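Workshop Tips: Planning and Perception for a Home Tidy-Up Arm

Notes collected while moving our pick-and-place stack from Wornine 2 to Wornine 3. They apply to a single arm with a two-finger gripper working in furnished rooms, mostly in simulation. Settings are given as they appear in the config file.

Fix the frames first

Most bad grasps we chase end up being frame errors. Before touching a planner setting, check the chain from base to wrist to fingertip. Command the fingertip to a known corner of a table, read back the pose, and compare. An error above 5 mm goes back to calibration. Do not tune around it.

Keep one name per frame. We had tool_tip and tcp pointing at places a finger length apart for most of June, and both were used in the same grasp script. The linter in Gretbridge catches duplicates if strict_frames is on. It is off by default.

Dark, shiny furniture

Black upholstery is hard on depth sensing. An active sensor gets little light back from it, and what does come back is often a highlight that moves with the viewpoint. The result is holes in the cloud with a few floating points above them.

Three settings help. Raise the exposure on the depth stream until the seat fills in, and accept that pale walls will clip. Drop any point with fewer than 5 neighbors inside the search radius. Then fill the remaining holes with a plane fit, limited to the region labeled as seat. Without the limit, the plane runs through the armrest and the planner believes it has room that it does not have.

In simulation the depth is perfect unless told otherwise. Add the dropout model before collecting any numbers. Our grasp success on dark seating was 91 percent with clean depth and 63 percent with dropout enabled, on the same set of start poses. The second number is the one to work from.

Collision shapes for soft seating

Do not use the visual mesh of a sofa for collision checks. It is slow, and the seams between cushions produce contact normals that point in odd directions. Use boxes: one for each armrest, one for the back, one for the seat. Convex pieces are fine if the armrest is strongly rounded.

Pad the armrests more than the seat. The elbow and forearm pass over or beside them, and the link geometry in most robot files is a little smaller than the real casing. We use 40 mm on armrests and the back. The seat gets no padding at all, or low objects resting on it become unreachable.
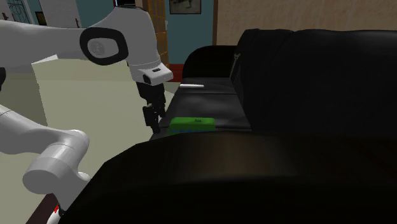
Set the padding per object and leave the global value at zero. The global value also inflates the thing to be picked up, which puts both fingers in collision at the pregrasp pose. The planner then reports "no valid goal" and gives no hint about the cause. If that message shows up for every grasp candidate on one object, look at padding before looking at reach.

Approach direction

A top-down approach is the right default for low, long objects on a seat. Close across the short side. Check the width of the object against the gripper opening in the script, before any planning is done, and reject early. It saves a lot of planner time.

When an object sits close to an armrest, one finger has to go down into the gap. Rotate the wrist so that the fingers line up parallel to the armrest if the object shape allows it. If it does not, lift the pregrasp pose until both fingertips clear the armrest top, and come straight down. Diagonal descents look efficient in the viewer and fail often.

Thin objects lying flat need their own rule. A remote-sized item has very little side surface above the cushion, and the segmentation mask tends to leak into the seat. Shrink the mask by a couple of pixels and take the height from the median of what is left.

Planner timeouts

Give the first attempt a short budget and the retries a longer one. Easy plans are found quickly, and hard ones usually need a different seed more than they need more seconds. Flollik exposes both values as plan_first and plan_retry. Change the seed on each retry. The default reuses it, so three retries can be the same failure three times.

Cache the plan from home to the pregrasp region for each piece of furniture. The last section is planned fresh. Invalidate the cache when the base moves or when any padding value changes. We key it on a hash of the scene file plus the padding table.

Wrist joint limits

An arm reaching over furniture tends to arrive with the wrist near a limit, and the straight-line descent then stops partway. Add a small cost for distance from mid-range on the last two joints. Keep it small. With a large cost the arm swings wide to reach a comfortable wrist, and the swing goes through whatever stands behind it.

For descents, test the full line for inverse kinematics before executing the approach. The Hubáček script does this in steps of 5 mm and returns the first step that fails. Log that step number. If it clusters near the end of the descent, the grasp is too deep. If it clusters near the start, the pregrasp pose is wrong.

Logging

Record these for every attempt: scene hash, seed, object label, chosen grasp index, planner result code, and gripper width after closing. The width alone separates a miss from a hold in nearly all cases. Save the depth frame only on failure, or the disk fills up overnight.

Do not log in the control loop. Write to a ring buffer there and flush it from another thread. We lost some 40 runs to jitter from a print statement left in the velocity callback.

Known issues in Wornine 3

The padding table is read once at startup. Restart the scene server after editing it.

Convex pieces with more than 63 vertices are cut down silently, and the resulting shape can be smaller than the original.

The viewer draws collision shapes without padding. Turn on show_inflated in the debug menu.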